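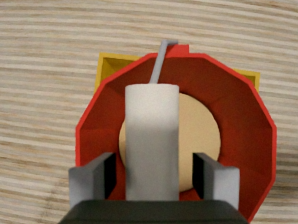 Red, a little yellow, and light wood. The colors I have in my head this week.

A thread about choosing colors for a small kitchen, when you have lived with white walls for 16 years.

May 23, 2022

I moved to Plornside last summer and the kitchen was white. The walls, the cupboards, the tiles, also the inside of the drawers. The landlord says I may paint what I like if I ask before. So I asked, and then I did not know what I like.

My first mistake was to look at the internet for three evenings. After this I had saved 300 pictures of kitchens and I could not remember any of them. Most were green. I do not even want green.

What helped me more was the café Jadine, near the river. They have one wall of deep red behind the counter and all the other walls are the color of butter. I sat there with a coffee and noticed that I felt warm, although the door was open and it was raining.

In my country, a red kitchen was what grandmothers had. Red pots, red curtains, red stripes on the towels. When I was young I found it ugly. Now I think those grandmothers understood something about winter.

So, red. But how much? A full red kitchen would be too loud for me in the morning. I am not a person who speaks before eight.

At the Hajdu paint shop they sell small sample pots, and I took home three reds. One looked brown in the evening. One was almost pink next to the window. The third one stayed the same all day, and of course it was the most expensive.

Advice I received there and want to pass on: paint your sample on a big piece of cardboard and carry it around the room. On the wall, the old color shines around it and you judge badly. I moved my cardboard from the stove to the window to the corner by the fridge, like a guest who cannot find a chair.

Yellow is more difficult than red. A bit too much green in it and everybody in the kitchen looks sick. I wanted it for the shelves only, and I still had to bring back the first pot.

I must say something about wood too. I have a pale table which I bought second-hand, and for a long time I believed it was boring. Next to a strong color it becomes quiet and friendly. I do not want to oil it darker anymore.

The costs, because some of you asked: brushes, tape and a roller came from Skostico and were cheap. The tape was too cheap. It took a piece of the old paint with it near the light switch, and I have to repair this before the second coat.

Where I am today: the short wall is red, one coat. The shelves are drying on the balcony. The ceiling stays white, my neck has decided this for me.

The cupboards I will leave until July. I would like to live with the red wall for some weeks first and see if I still greet it kindly in the morning.

If you have painted kitchen cupboards yourself, please tell me: did you take the doors off, or did you paint them hanging? I have read both, and both sides are very sure.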